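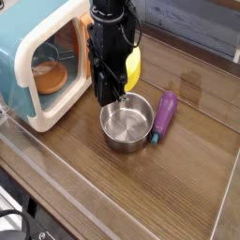

Deolinda Morais reckons one arm is plenty for the first year and the second lot of money should go on spares. I'd back that. We went through three sets of gripper fingers before December.

Home Forums New posts Members
Search this forum Advanced
Category: Benchtop arms > Buying and budgeting

flolto_shed wrote:
Disagree. Budget is $2000 an arm and Zeltero quoted me $1619 with the gripper. Buy 2 and you can keep working while one's in pieces.

Ese Ibrahim wrote:
Does that include freight and the power supply? My Banero quote left both off. Acrylic panels were extra too.

flolto_shed wrote:
Power supply yes, freight no.

osagie77 wrote:
Then it's not $1619, is it. Price the cables and servos as well. For picking up toy veg and a small pot, one arm will do.

Ese Ibrahim wrote:
I'll ask them for a spares list before I order anything. Cheers.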